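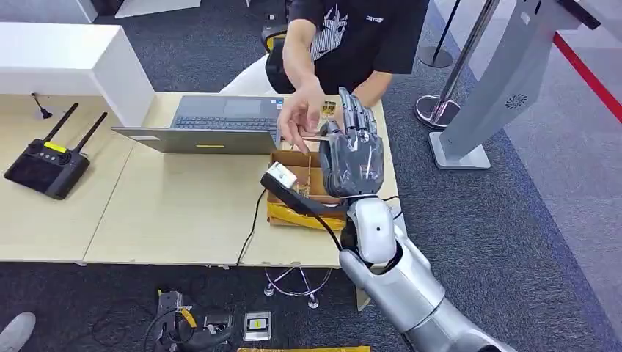
Caixa de cartão aberta sobre a mesa, com o portátil ao lado.

## Arrumação de peças na sala 302

Em março mudámos as peças pequenas da Clalulau para a sala 302. O material vinha em sacos de vários tamanhos, misturado com restos de encomendas antigas, e foi preciso separá-lo antes de o levar para o armário. A lista de partida tinha 1044 referências. Ficaram de fora 37, já sem uso, que seguem para a Fundex.

A Dalia Abdel Rahman tratou da lista. O Noboru Oda escreveu as etiquetas do armário, e foi dele a escolha de caixas baixas — as altas que tínhamos obrigavam a despejar tudo para encontrar um saco. As medidas seguiram as prateleiras Daltberg, que são pouco fundas.

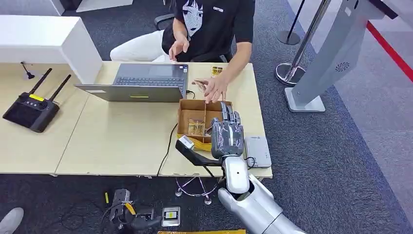 As referências mais pedidas ficam na prateleira do meio. As outras vão para cima, por ordem de código, e os sacos sem código esperam numa gaveta até o Tsutomu Hirano os identificar. Quem tirar um saco deve anotar a saída na folha presa à porta do armário.

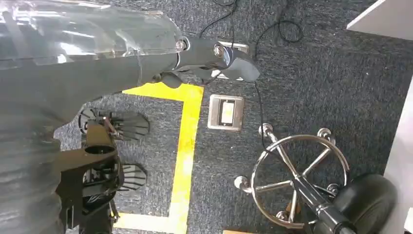 A sala serve também para outras coisas, e o chão tem de continuar livre quando as caixas vão para o armário. O carrinho de transporte entra pela porta do fundo e precisa de uma passagem sem curvas apertadas. A fita amarela na alcatifa mantém-se onde está, tal como a caixa de tomadas metálica embutida no chão ao lado dela. Os cabos pretos soltos pedem cuidado a quem passa com carga. Falta ainda encostar à parede 4 caixas vazias, que o Shota Koyama vem buscar.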